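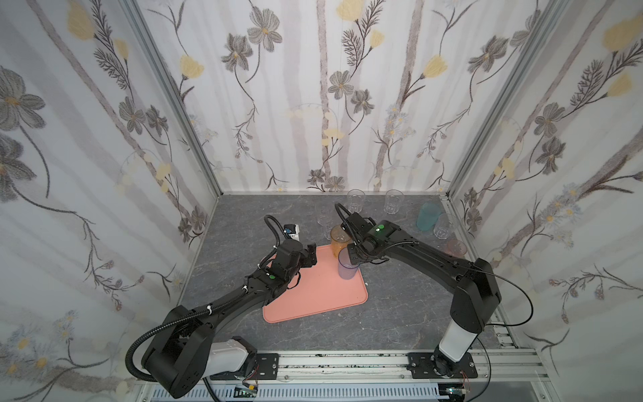 Wallpaper in the kitchen: what to check before you buy

Every spring the Flustby shop gets the same question from people redoing a kitchen: can I put wallpaper behind the counter? In most kitchens, yes. The choice of paper matters less than the wall under it and the line where the two surfaces meet.

Start with the wall. Grease is the usual reason paper lifts. Wash the wall with sugar soap, rinse it twice and leave it overnight. Fill any holes, sand them flat and prime the whole wall, including the parts that look fine. New drywall needs a coat of sealer first or the paper will tear the board when you take it down.

Pick a paper that can be wiped. Look for "washable" or "scrubbable" on the label. Plain paper without a coating is fine on a wall across the room but will stain near a stove or sink. Keep any paper well away from an open flame and follow the distances in your stove manual.

Large prints need more rolls than small ones. The Pomora range has a long repeat, so you lose a good part of each strip to matching. Measure the wall height, add 4 inches for trimming, and round up to the next full repeat. Buy all the rolls at once and check that the batch numbers are the same. We will take back unopened rolls through the end of June.

Corners are where most first attempts go wrong. Don't wrap a full strip around an inside corner. Cut it so that half an inch turns onto the next wall, then start the next strip from a fresh plumb line. A metal trim strip will hide a small mismatch.

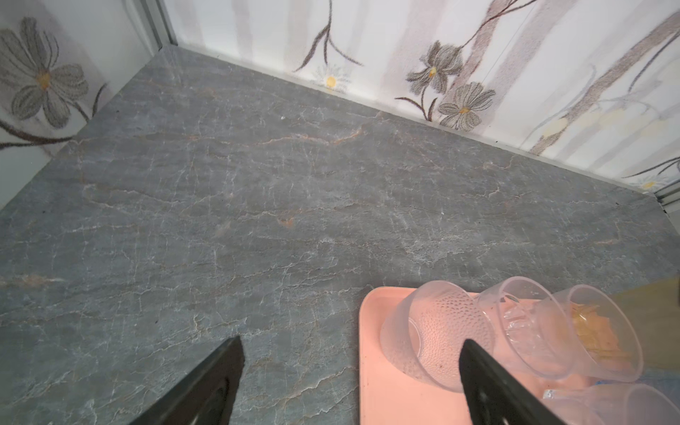

Gray and mauve floral paper with a veined gray counter.

If the counter has a strong pattern, bring a piece of it or a photo to the shop. Gray stone patterns can look blue or brown depending on the bulb, and the same goes for white paper. Tape a sample to the wall and look at it at 8 a.m. and again after dark.

Run a thin bead of clear silicone along the joint between counter and paper once the paste has dried for a full day. Ruchti paste takes longer in damp weather, so allow two.

The spring sample book is out now, with papers from Pomora and Prillari. We cut 1,312 free samples last April and 1,741 this year, so please allow five working days if you order by mail. The limit is still 5 samples per household.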